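4.3 Preparação da bancada para demonstrações e dias abertos

Esta secção aplica-se à célula de desmontagem Skekton instalada no pavilhão de Oltedside, quando utilizada perante visitantes. Para a operação corrente, sem público, consulte a secção 4.1.

Antes da chegada dos visitantes

1. Delimite a área de público com a fita de solo. A distância mínima entre a fita e a mesa é de 2000 mm.
2. Coloque o computador de demonstração deitado sobre a mesa, já sem o painel lateral, com o interior acessível aos braços.
3. Confirme que o computador está desligado da rede elétrica e que o cabo de alimentação foi retirado da zona de trabalho.
4. Posicione o tabuleiro de fixação ao lado da torre.
5. No terminal Hayes, selecione o perfil VISITA. Este perfil limita a velocidade dos braços a 80 mm/s.
6. Execute um ciclo completo sem público e registe o resultado na folha de serviço.

Nota: o perfil VISITA não é guardado ao desligar o terminal. Repita o passo 5 após cada reinício.

Durante a demonstração

7. Mantenha um operador junto ao botão de paragem durante todo o ciclo. O ciclo completo demora quase 375 segundos.
8. Anuncie em voz alta o início de cada movimento.
9. Se for utilizada uma placa-mãe com o socket do processador vazio e aberto, não permita que os visitantes toquem nos contactos.
10. Entre grupos, reponha as peças no tabuleiro e leve ambos os braços à posição de repouso.

CUIDADO: não introduza as mãos no interior da torre com os braços energizados, mesmo que estes se encontrem parados. Não abra a fonte de alimentação em circunstância alguma.

CUIDADO: verifique se os cabos dos braços têm folga suficiente - um cabo preso na estrutura pode interromper o ciclo e danificar a garra.

Após a visita

11. Selecione PARAGEM no terminal e aguarde a confirmação no ecrã.
12. Cubra a torre e devolva as peças soltas ao armário Proridberg.

Secção revista em 8 de maio de 2026. A revisão seguinte está prevista para dezembro.
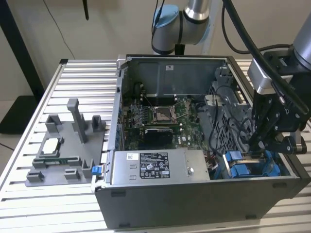

Figura 4-3. Torre aberta sobre a mesa, com a garra junto à zona das unidades de disco e o tabuleiro de fixação ao lado.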